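Search products Go Basket

Oveo Savings Circle Kit

For groups who pay into one pot and take turns drawing it out. Ledger, payout cards, cash wallet. Up to 300 entries per ledger, then order a refil.

Set up by Régis Gautier after running a circle in Butthorpe – paper kept going missing, people fell out over who'd had their turn.

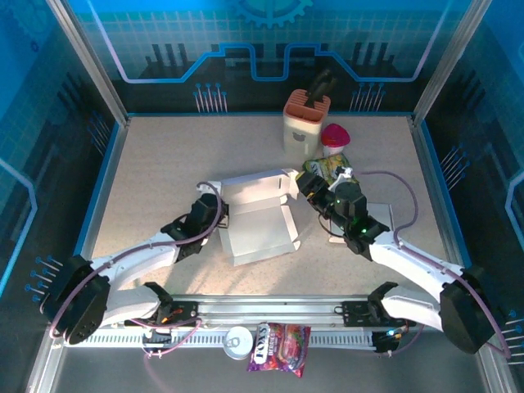 Two sizes. Small does 4 members, large does more, ask us. Ledger pages are numbered, so no tearing out. Every payment needs 2 signatures. Not a bank account, no interest, your group holds the money.

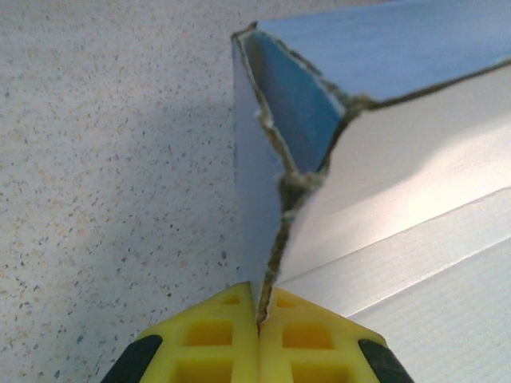
Delivery and returns

Orders in by 2nd February go out with the first batch. Drindonthorpe – collect from the shop, no charge. Returns fine if the ledger is unwriten.

Contact: Uriel Painemal, orders desk | © Oveo | Back to top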